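Venter (software)

Venter is a control and grasp planning package for robot arms fitted with a two-finger gripper and a small camera at the wrist. It was written at the Barmont workshop in Clukholm and is used mostly for kitchen and counter-top work. Runs on an ordinary desktop computer. The name is also used, loosely, for the whole set of tools around it, including the log viewer Drumness.

Overview

Venter takes pictures from the wrist camera and turns them into short arm movements. No fixed camera in the room, no markers on the objects. Three main parts: perception, planner, control loop. Each runs as its own process and they pass messages over a local socket. If one process stops, the arm holds its position until the process comes back or the operator ends the run.

Perception

The perception part finds a flat surface first, then anything standing on it. Objects are stored as rough outlines with a height guess. Names are optional and most users leave them off. Speckled and shiny surfaces were a known weak point in early versions, small dark flecks being picked up as crumbs or screws and handed to the planner as things to grasp. A filter added in version 2 drops any outline under 15 pixels wide unless it shows up in several pictures in a row.

The gripper's own fingers are masked out using a stored template. The template has to be made again after a finger change, a step often forgoten.

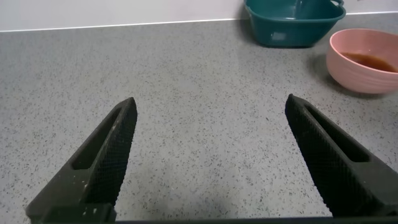
Shadows are handled apart from objects. The software works out where the gripper's shadow should fall from the arm pose and a single lamp position typed in by the user. Works well enough under one lamp. Under several, less so, and the manual suggests turning the mask up and accepting a smaller search area.

Planning

For each outline the planner draws up 40 possible grasps and scores them. Scoring looks at finger clearance, the width of the object against the gripper opening, and distance to neighbouring objects. Open containers get an extra rule: the hand must stay level once it has closed, and top speed is cut. Whether a container is open is decided from the height guess, so shallow dishes are sometimes missed.

Paths are planned again at every new picture. Older versions planned once and followed the path blind, which was quicker but went wrong whenever something was nudged.

Control

The control loop reads joint positions and motor current. Finger closing stops on a current limit, set per object or left at the default. There is no touch sensing. Slip is guessed from a change in finger gap after lifting, and a run is marked as failed if the gap falls to nothing.

Tooling

Drumness replays a run frame by frame, with the outlines and chosen grasp drawn on top. It can also feed an old recording back through a newer planner without an arm attached, and this is how most changes to the scoring get checked. The standard test set holds 17 recordings. Log files are large, nearly 2 gigabytes for a long session, and are not compressed by defualt.

Limitations

Clear glass, thin cloth and anything wider than the gripper opening are not supported. Two arms on one counter need two copies of Venter, and these do not know about each other.

See also: Drumness (log viewer); Grasp planning; Wrist camera calibration

Contact the editors | Copyright 2019 | Back to top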